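Papers > Teaching and Low-Cost Robotics > The Lultach arm kit in a shared office

January 24, 2026
Muireann Ó Néill, Troels Egilsson and Phyllis Greenwood

4. The kit in use

4.1 What was bought

The Lultach is sold by Masitz as a kit for people who want to record and replay arm movements on a desk. We paid the list price of £800 for it, with no discount and no loan agreement, and Masitz did not see this section before it was submitted. The price covers the arm parts, the servos, the wiring, a power supply and a licence for Datia, the recording software. It does not cover a computer or any objects to handle. A buyer who already has a desk and a monitor will need little else, though the tools listed in the manual leave out the small hex key that the gripper screws need, and we had to borrow one.

The build was done by the second author, who had put together an arm from Parsons in an earlier study and so was not a fair stand-in for a first-time buyer. For that reason Wayne Lightfoot, who had never built one, was asked to repeat the shoulder and wrist stages from the manual alone. He stopped in two places. The first was the order of the servo horns, which the drawing shows from behind without saying so. The second was the cable run past the elbow, where the text and the drawing disagree. Both points are easy to put right once seen, and Masitz told us by email that the drawing of the horns would be changed in the April edition of the manual. We have kept our notes on the edition we were sent.

4.2 Tasks

We wanted a setting with shelves, edges, a recess and a few things to pick up, all at a height an arm on a desk can reach. A child's play kitchen met this need and is sold in many shops, so other groups can get something close to it. The tasks were kept plain: lift a cup from the sink and put it back, move a cup across the counter, pick up a block, place it on something flat. None of these calls for much strength. They do call for the gripper to arrive at the right angle, and this is where cheap arms tend to differ from one another.

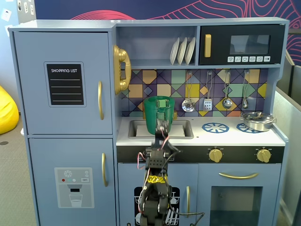
The operator's instructions fitted on a single card. Each run began with the arm folded in its rest position and ended when the object was released or when the operator gave up. Operators were allowed to stop a run at any time and start afresh, and a stopped run was kept in the log with a short note. We did not ask them to hurry. Earlier reports on kits of this class give times for each task, and we have left times out here, as they say more about the person at the controls than about what is in the box.

Lifting a cup was the task that operators chose to practise on. The sides of a cup give the fingers a good surface to close on, and if the grip is too low the cup will tilt without leaving the sink. The Lultach gripper closes evenly and its fingers do not twist under light load. It has no force reading. The operator judges the grip by eye or by the sound of the servo, and several of the notes in the log say only "heard it strain, let go". A current limit can be set in Datia, under a menu that is hard to find, and we advise setting it before the first session.

4.3 Wiring and fittings

The servo leads run along the outside of the links. Masitz describes this as a choice made for ease of repair, and we agree that a lead can be swapped quickly. The drawback is that a loop of wire can catch on a handle or a shelf edge when the arm moves close to furniture. The kit includes clips to hold the leads in, and these are too loose to stay put over a long session. Tape works better. We would have liked a sleeve in the box, even at a slightly higher price.

The brackets are black throughout and the screw heads are left open, so every joint can be tightened without taking the arm apart. This was useful. The wrist needed tightening more than any other part, and we made it a habit to go over the screws at the start of each day. The base held firm.

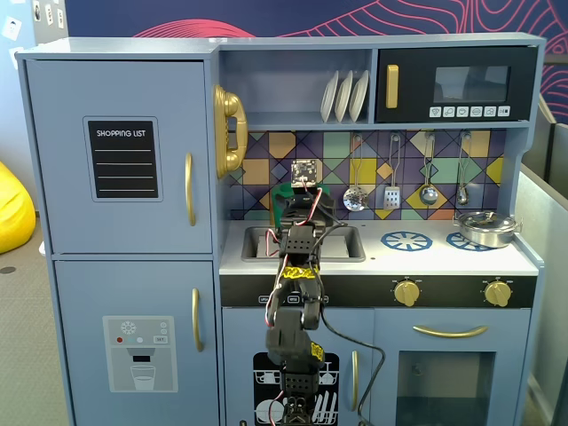

Placing the arm took longer than we had planned. Too close to the counter, and the elbow had to fold so far that the lower links got in the way of the cabinet doors. Too far back, and the wrist ran out of travel before the gripper was level with the backsplash. The manual gives a reach figure measured in a straight line from the base, with no advice on working over a raised edge. A simple side view with the usable area shaded in would save the buyer an afternoon.

Once a good position was found we marked it on the floor and on the desk so that it could be found again. Recordings made from one position cannot be replayed from another, and Datia gives no warning if the base has been moved. It will play the whole movement into empty air, or into the furniture. Declan Crabtree, who read an early draft of this section, asked whether a start-up check against a fixed point could be added. It could be done with a short script, and we have written one, but it ought to come with the product.

4.4 Working from the desk

In the desk arrangement the arm is clamped to the edge of the table and reaches across a gap to the kitchen, with the monitor on the same desk. The operator can then watch the software and the arm without turning round. The clamp supplied with the kit did its job on a desktop of normal thickness. It has a bare metal face, so we put a piece of card under it to spare the surface. 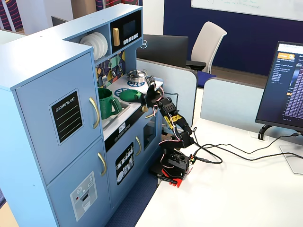

Figure 1. The arm clamped to the desk edge, with its gripper above the green bowl-shaped object on the counter. The green cup is in the sink basin.

Cables were the main nuisance of this layout. The power and data leads are stiff and leave the base on the same side, so they lie across the part of the desk where a keyboard or notebook would otherwise go. Turning the base round is possible, but the joint limits must then be entered again by hand. Operators mostly worked around the cables. One unplugged the data lead with her elbow during a run, and the arm held its last position until the lead was put back, which we count in the kit's favour.

Datia shows the joint values and the message log in the same window. The text is small and there is a lot of it. People who had used other robot software found what they needed after a while, and those who had not tended to ignore the log altogether. They missed warnings about servo heat as a result. A single coloured light for each joint would be enough for most users. The recording function itself is easy: one key starts, the same key stops, and the file is saved with the time in its name. Files can be exported in an open format and we were able to read them elsewhere without trouble.

Flat objects were harder than upright ones. A plate or lid lying on the counter offers only a thin edge to the fingers, and to get hold of it the gripper must come down almost level with the surface. The Lultach wrist can reach that angle near the front of the counter. Towards the back it cannot, and operators learned to use flat pieces as places to put things down.

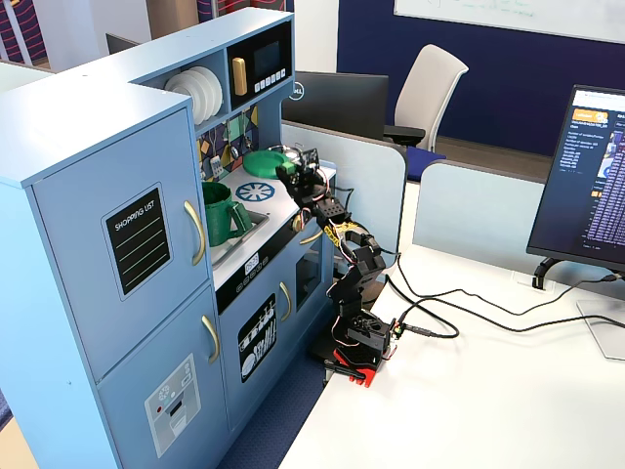

Figure 2. The gripper near the back of the counter, holding a small green block over a round green piece.

Small blocks were handled well. The fingers meet squarely at the tip, and a block held there can be turned by the wrist without slipping when the screws are tight. Releasing was less tidy. The gripper opens in two steps, first with a small jerk and then smoothly, and the jerk can flick a light object to one side. Lowering the opening speed in Datia reduces this. The default value is too high, and Masitz should change it.

4.5 Support and spare parts

We wrote to Masitz twice as ordinary customers. Both replies were polite and answered the question that had been asked. Spare servos are sold singly, links only as a full set, and this last point will annoy anyone who cracks one bracket. The files for the printed parts are not offered for download. Parsons does offer them for its own arm, and a teaching lab with a printer may want to weigh that when choosing between the products.

The guarantee covers the servos and the power supply. It leaves out the gripper fingers, which are treated as wearing parts. Ours show light marks along the inner faces and still close fully. We will go on using the same pair for the replay tests described in Section 5, with the speed and current settings listed there.

Get new papers in this series by email. Enter your address to join the newsletter. You can leave at any time.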